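Savuden Two-Arm Home Robot — Demonstration Visits

Staltidlow shows the Savuden in its simulated bedroom every Friday at the Grultgate showroom. You follow the robot from its own view, with both arms before you and the nightstand drawer open. 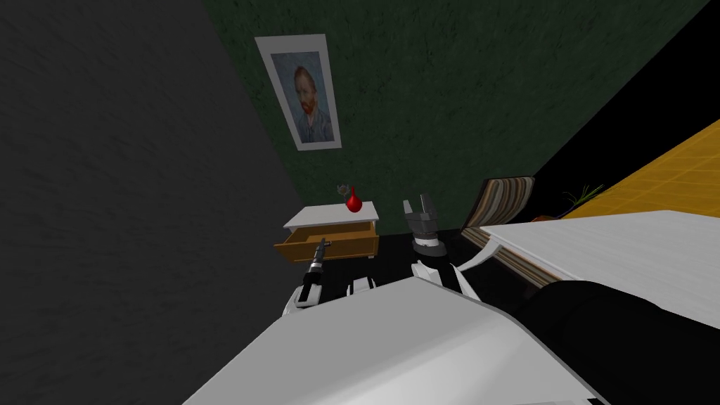

What you will see at the visit

The drawer task is run in Suvarna, our simulation software. Visitors may choose the start position of the arms and repeat the task as they wish. A visit takes almost 2 hours, with time for questions at the end.

Good to know

Groups: up to 5 persons
Task variations in the room library: 787
Arms: two, each with gripper
Item: Savuden demonstration visit, model 4

Please book by e-mail before Wednesday. The visit is free of charge — parking at Grultgate is paid separately.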